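4.3 Covers and the made bed

The households in the Feltell study were asked how they made their beds and what they expected a made bed to look like. We had assumed that most would describe a smooth cover with square corners, as in the instructions printed for hotel and hospital staff. Few did. In the 35 homes that completed the diary, the word used most often for a finished bed was "straight", and it was applied to covers that still showed folds when the bed was visited later in the day.

Thickness explains a good part of this. A thin sheet or coverlet shows every crease and is pulled flat by habit. A comforter has filling that shifts and bunches, and people who slept under one tended to shake it once, drop it and leave it where it landed. Moodley, the older of our two sites, had more blankets and coverlets; Taler had more comforters and fewer top sheets. The diaries contain 1,109 entries in all, and those from Taler are shorter, often a single line such as "pulled up" or "left it".

Printed covers were treated differently from plain ones. Owners of plain covers complained about creases and marks. Owners of printed covers seldom mentioned either, and several said that a busy pattern made the bed look done before they had touched it. Cartoon prints came up mainly in rooms used by children, but adults kept them too, sometimes for years after the matching pillowcases had worn out. The direction of the print mattered to a few people, who turned the cover round if the figures were upside down when seen from the door. Others had never thought about it. Small repeating prints, with figures close together all over the cloth, drew the fewest remarks of any kind.

Figure 2 shows a comforter of this sort, with a repeating print of egg-yolk characters and broken eggshells on pale mustard yellow. Soft creases run across its middle, and a thick rolled edge hangs towards the floor.
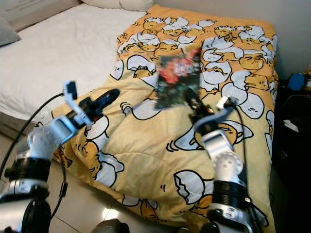 Figure 2. Printed comforter on a bed.
Source: Gromano project picture archive.

The rolled edge is worth a note of its own. Where a cover was wider than the mattress, the spare width was tucked in, folded back on top or left to hang. Tucking was common with blankets and rare with comforters, which people found too thick to push under the mattress. A hanging edge was counted as untidy in 20 of the homes, though in most of these it was still left as it was unless visitors were expected. We return to the matter of visitors in section 5, where the same split appears in the treatment of cushions and throws.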